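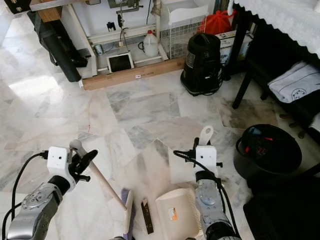 How Does a Robot Hold a Broom?

Think about the last time you swept up some crumbs. You probably grabbed the broom with one hand and the dustpan with the other, and off you went, thinking about lunch or your cat or something else entirely. Your fingers did all the clever work by themselves. They squeezed a little when the broom slipped and let go a little when you wanted to turn it, and you never had to tell them a thing!

A robot has to be taught every bit of that. And before anyone can teach it, somebody has to decide what sort of fingers it should have.

The part of a robot that grabs things is called a gripper. You can think of it as the robot's hand, although most grippers don't look very much like your hand. Many of them have only 2 fingers, which open and close like a pair of kitchen tongs. That may sound like too few, but try it yourself with your thumb and one finger. You can pick up a pencil, a sock, a grape (gently, please) and quite a lot of other things.

Straight fingers or angled fingers?

In the town of Palville, Jolene Rutherford and Rupert Koller spent most of August trying out grippers for sweeping. They had two sets of fingers to compare. The first set, called Sutter, was straight and flat. The second set, called Zokar, was bent at an angle, a bit like your fingers when you knock on a door.

Rupert was fond of the straight ones. Flat fingers are very good at holding flat things, and plenty of dustpans have a flat handle. A long broom handle is another matter. If it is round, a flat finger touches it only along a thin line, and so the handle can roll or tip, just as a marker does when you pinch it between two rulers.

Jolene thought the angled fingers would do better with the broom, as they can reach partly around a handle and cuddle it from more than one side. She was right about the broom. What she hadn't expected was how often they pinched the dustpan handle crookedly, so that the pan tilted up on one corner and all the pretend crumbs (they used dry oats) slid back out again.

What makes it a fair test?

When you compare two things, you have to keep everything else as much the same as you can. It wouldn't be fair to give one gripper a skinny little broom and the other one a giant heavy broom, would it? So Jolene and Rupert kept the same broom, the same dustpan and the same scoop of oats, and they always put the oats down on the same tile.

They also did it many, many times. Anybody can get lucky once. Each set of fingers had 76 turns at picking up the broom before lunch on Friday, and by the end of the month the notebook had more than 1595 turns in it, counting the ones where the broom fell over with a great clatter and made Rupert jump.

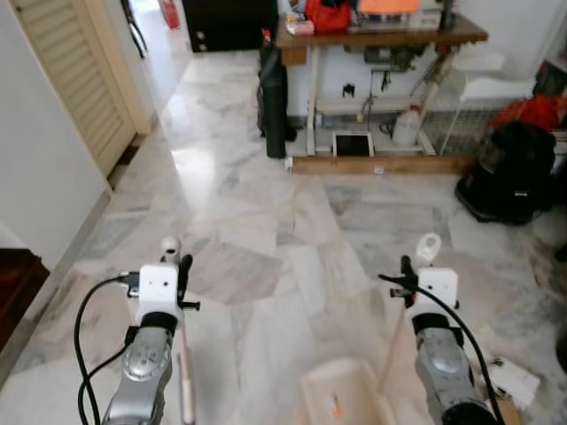 Two arms have to share

You might have noticed that sweeping is a job for two hands. One arm minds the broom and the other minds the dustpan, and they have to stay out of each other's way. Your arms are good at this, and you can even do it with your eyes closed. Robot arms will bump elbows unless their controller stops them. The controller is the computer that tells each motor how far to turn and how fast.

Cables need some room too. A gripper needs electricity, and often the wire runs along the outside of the arm. If it is too short, it pulls tight when the wrist turns. If it is much too long, it can get caught on a handle. Look for the black cables looping beside the arms in our pictures. They have enough slack to bend.
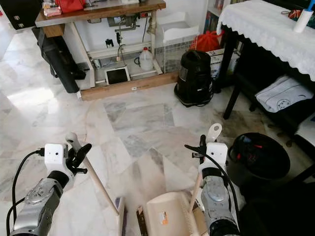 The broom's long handle slants past the left gripper, and the cream dustpan sits over on the right.

So which fingers won?

Well, it depended on the job! The angled fingers were better with the broom, and the straight ones were better with the dustpan. Jolene's answer was to put a different set on each arm. A small workshop called Gestomthorpe is now making her a third kind, with a soft pad inside the bend, and she is very keen to try it.

Try it at home

You will need 4 things: a pair of kitchen tongs, a wooden spoon, a plastic lid and a friend to keep score.

Pick up the spoon by its handle with the tongs and hold it upright while your friend counts slowly to ten. Now do the same with the lid. Take ten turns at each and write down how many times you dropped it. Then wrap a rubber band around each tip of the tongs and start over. Did your score change?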